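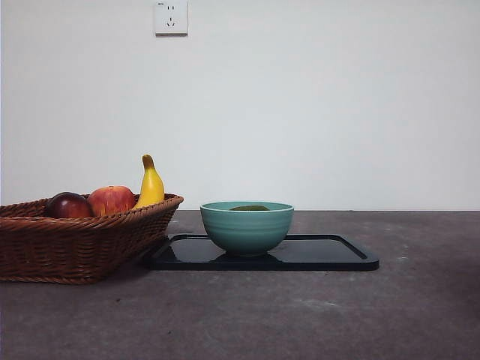 Getting the Stametti cell to stay in calibration was the main promise we made for this reporting period, and I am very happy to say it has held since September without a single full redo. Most of the credit goes to the new mount for the fixed camera. The old clamp crept a little every time the arm made a hard stop, and by the end of a long run our grasp points had drifted enough to matter. The new bracket is bolted through, and we check it each morning against things that don't move. The wall outlet behind the counter has become our favorite reference — its edges stand out against the pale wall — and the straight line where the countertop meets the wall gives us the tilt. If either one is off from the stored view, we stop and recalibrate before anybody loads a task.

Märta Åberg wrote the morning check as a short script, and it takes less time than filling the kettle. It logs the offset, the lighting level and the joint temperatures in one file, so for the first time we have a proper history of the cell. I wish we had done this a year ago!

Arm and gripper. We replaced the wrist cable in September after two dropouts. The new cable from Aerts is softer and goes through a wider loop at the elbow, and we have had no dropouts since. The finger pads are now changed every 600 cycles. We used to wait until they looked worn, which was too late for smooth fruit. Apples in particular were slipping in the last part of a session, and I had wrongly blamed the grasp planner for it. My apologies to the planner.

The shoulder joint still makes a faint click on the way down. Aerts has the recording and thinks it is the brake. We have a slot for them to look at it and will keep the speed limit where it is until they have been.

Lighting. The glossy black tray gave us trouble because the overhead lights reflect in it, and the depth readings on those patches were poor. Moving one lamp and adding a diffuser helped a lot. We are keeping the tray, as the Gosent group uses the same kind and we want results that can be compared.

Numbers for the period. The cell was available on all but 9 working days, compared with 17 lost in the period before. Five of the nine went to the cable. We ran 13 full task sets, one more than planned.

Spending. We are within budget. The bracket was made in our own shop, which left enough to buy a spare set of finger pads and a second wrist cable. I would like to move what remains of the repair line into the next period to cover the brake, and will send the form separately.

Next steps. The Trotar controller update is due and we will install it once the shoulder is sorted out, not before. Märta is also adding a warning to the script for slow drift over several days, where each morning passes but the trend is going one way.

December 2, 2019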